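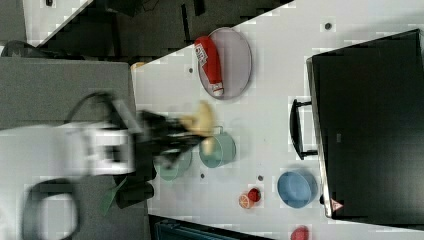 Household chores: are the machines there yet?

szulc_m
Our Lader arm did 136 of 173 clear-the-table runs. I would not call that ready for a kitchen.

gantry301
Depends on the failures. Drops or bad grasps?
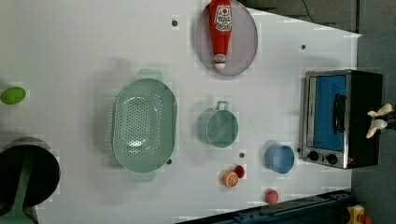
szulc_m
Mostly bad grasps. Handles help less than people assume. The mug has a loop and the colander has a flat handle at each end, and they still need separate approach angles. Bottles are easier.

torque_notes
Disagree on "not ready." Sirner runs bins at that rate with one person watching.
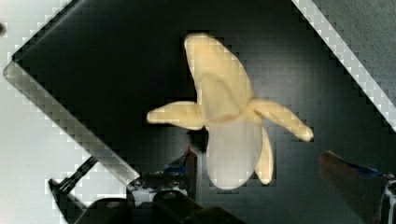
gantry301
A bin is not a sink. Soft items need force limits, and those cost cycle time.

torque_notes
Then tune the limits. Rathjen's notes on Suvia cover it.

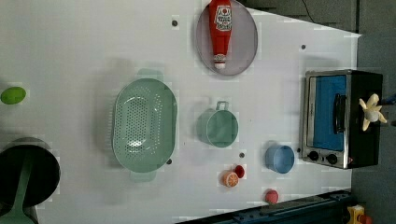
szulc_m
Read them. Her limits assume one object class - ours change every run. Trying 100 more in April.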